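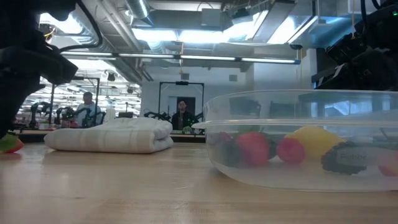
Notebook: Radio polling on the Buvville water network

Search entries Search Go

Sunday, September 6, 2020

Quiet day, so I finally have time to write up the timeout business properly, before I lose track of which settings were tried on which radio. If you're picking this up after me, get yourself a coffee, because I tend to ramble in these (sorry, and you're welcome).

The problem, once more. The master at Buvville polls the outstations over one shared radio channel. Most of them answer nicely. The Tridby outstation goes through the repeater on the Backlund ridge, and every so often it gets marked as failed even though its own log says it received the poll and sent a reply. We've been blaming the antenna since January, and I was as guilty of that as anyone.

What I did today was put the serial monitor on the master's port and just let it run while I got on with labeling cables. The replies from Tridby do come in! They come in late, after the master has given up and moved on to the next address, and then the late reply lands on top of somebody else's answer and we get a checksum error on a station that did nothing wrong. That explains the odd failures at the pump house too, I think, though I'd like to see it happen a few more times before I say so out loud.

Settings as found, Tridby only:

Reply timeout: 200 ms
Retries: 5
Preamble delay: default
Baud rate: same as all the others

The repeater has to key up in both directions, so 200 was never going to be comfortable. I raised the timeout to 2,000 ms for that one station and left the rest alone. It's far more than it needs, and I know it slows the whole cycle when the station really is down, but I wanted a clean result first and a tidy number later. I also dropped the retries, which were only making the pile-up worse. Three felt right and I have no better argument than that.

After the change I watched 7 full cycles with no failure on Tridby and no checksum errors anywhere. Lovely to see, but it's a small sample on a dry, calm day, so please don't go telling the water people it's fixed.

One thing that cost me most of an hour: the Livix configuration tool shows the new timeout as soon as you type it in, but the master keeps using the old one until you download the station table and restart the port. Saving the project isn't enough. I've written this on the inside cover as well, in large letters.

Still to do:

- Leave the monitor logging overnight and check the file size in the morning
- Bring the timeout down in steps until Tridby starts missing, then go back up a bit
- Look at the repeater's key-up delay next time anyone is on the ridge
- Change the label on port B, it still says spare

The spare radio is back on the shelf with its power supply taped to it. Please keep the two together, they were a pain to match up.

Recent entries
Grounding the pump house cabinet
Spare radio: bench test notes
Station addresses, corrected list
Battery readings from the ridge

This site uses cookies to remember your settings. Accept Decline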